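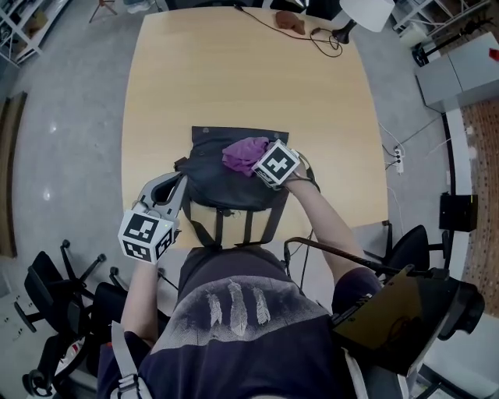

Reading time: 1 min

A flap bag is a soft bag closed by a piece of fabric that folds over its opening. The flap is held with snaps, with a buckle, or with both. Dark colors are common, for they hide stains, but dust is seen on them very easily.

Cleaning

The bag is first emptied and laid flat on a table with the straps hanging free. A dry microfiber cloth is passed over the fabric in one direction, from the flap down to the base. Snaps are wiped separately, when they are open.

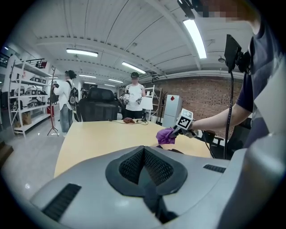

Webbing straps collect more dirt than the body of the bag. In her guide for the Brindstead repair workshop, Aliki Andreadis advises 30 drops of mild soap in 700 milliliters of water, and a drying time of six hours away from the sun. The cloth should be washed without softener.

Folding

For storage the cover is folded with the metal parts on the outside, so that they do not press marks into the fabric.

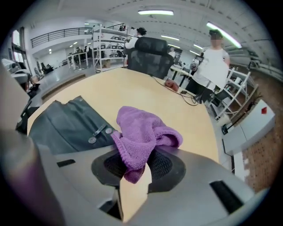 Folded dark gray fabric cover with buckle and rivets, beside a purple microfiber cloth.

See also: Webbing; Snap fastener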